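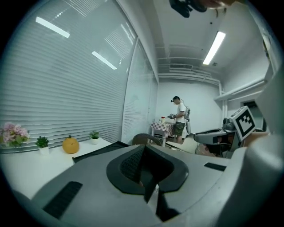
Section 6. Checking marker tracking before a recording session

Welcome back! If you've followed Section 5, the Jiltel tracking service is installed and your grippers show up by name in the device list. Now we come to the part people like to hurry through, and we'd gently ask you to slow down for it, for the sake of the person who has to clean up the recordings later (quite often the same person, we've noticed).

Jiltel works out the position of one gripper relative to the other from the square marker mounted on top. When the marker is in clear view, the relative pose comes straight from the picture. When it isn't, Jiltel leans on the motion sensor and the map of the room, and that will carry you for a little while but not forever.

Before you start

You'll need both grippers charged, the headset on and adjusted, and the backpack unit switched on with its straps snug. Please have the room arranged the way it will be for the session, with the chairs, the tablecloth and everything else where you mean to leave it.

6.1 Build the room map

1. Open Misus and choose Session, then New Map.
2. Stand in the middle of the room, hold both grippers at chest height, and press Start.
3. Turn slowly through a full circle, then walk once around the table you plan to work at. A comfortable stroll is just right.
4. Watch the feature counter in the lower corner of the Misus window. Keep walking until it passes 1480.
5. Press Stop and wait for the map to close. A large room can take a few minutes — a good moment to refill your water bottle.

Note: Bare white walls and ceilings give the mapper very little to hold on to. If the counter stalls, point the grippers toward a part of the room with more going on, such as a counter with potted plants or a patterned cloth, and it will usually start climbing again.

Caution: Window blinds can confuse the mapper in two ways. The slats repeat, so one stretch looks much like the next, and bright reflections on them move as you do. Turn on Mask Bright Regions (under Mapping, Advanced) if you have a large window, and leave the blinds as they are once the map is made.

6.2 Check the marker

1. In Misus, open the Live tab and select the left gripper's view.
2. Hold the right gripper out to the side so that its marker faces you, tilted a little toward the camera.
3. Look for a green outline around the thick black border. A yellow outline means the marker was found but the pose is uncertain.
4. Bring the two grippers together and apart slowly, then swap views and repeat.
5. Read the reprojection error at the bottom of the panel. It should stay under 2 pixels the whole time.

Note: The wide lens bends straight lines, most of all near the corners. If the error is fine in the middle of the view and grows toward the edges, load the lens calibration again (Section 4) before you touch anything else.

6.3 Make a short test recording

1. Walk to the table and work as you would in a real take, looking down at your hands.
2. Record for roughly 483 frames, then stop.
3. Open the take in Privow and run Check Track.

If Privow reports error 3349, the two grippers' clocks have drifted apart. Restart the Jiltel service and record the test again. Your map is kept, so there's no need to repeat 6.1.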